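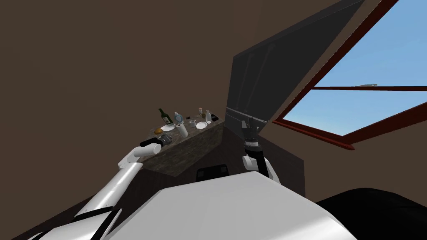
One reader of our December notice wrote in to ask how a thermometer that has been "cleaned, boxed and sealed" can still be a used thermometer, and whether we were making a fuss over nothing.

Monday, February 3, 2025

DRERKLOW WARNS SHOPPERS OVER REPACKAGED MEDICAL GOODS SOLD AS NEW

GRONDLEY – Drerklow, the consumer product watch group, today asked buyers to be wary of thermometers, blood sugar meters and finger clip oxygen readers offered as "factory fresh" at discount counters and through online sellers in the Grondley area. The group says that many of these goods have had an earlier owner, and that the labels do not say so.

Inspectors from the Grondley trading office took 1,026 items from a rented storage unit on Ledesma Street in December. Most were in shrink wrap. Under the wrap, the inspectors reported, were scratched screens, battery covers that did not match and, in 16 cases, stored readings from a former user.

The seller, trading under the name Ivum, has said in a short statement that all its stock is "restored to original condition by trained staff." Drerklow has asked what the training is, who gives it and what "original condition" means for a device that was made to be used by one patient. It has had no answer to any of the three.

The group also has doubts about the official response. The trading office has called the December visit a success, but it has not said where the goods came from, how long they had been on sale or how many were sold before the doors were opened. A stack of boxes in a storage unit tells the public very little about the boxes already in their bathrooms.

Drerklow bought 20 Ivum devices of its own for testing. Nine gave readings outside the range printed on the box. The group does not claim that a sample this small proves much about the whole stock, and it would be glad to see a larger test paid for by the people who made the money.

Ivum has offered a refund to customers who return goods within 90 days of purchase with a receipt, the original wrap and the outer carton. Drerklow points out that few people keep the wrap from a thermometer – and that anyone who bought at a street counter is unlikely to have been given a receipt in the first place.

Shoppers who own one of these devices should look for a maker's serial number on the body and compare it with the number on the carton. If the two differ, or if either has been rubbed off, stop using the device and report it to the Grondley trading office. Readings that worry you should be checked by a doctor or pharmacist.

Drerklow will publish its full test results when the lab report has been signed. Press questions may be sent to the Drerklow office in Grondley during business hours.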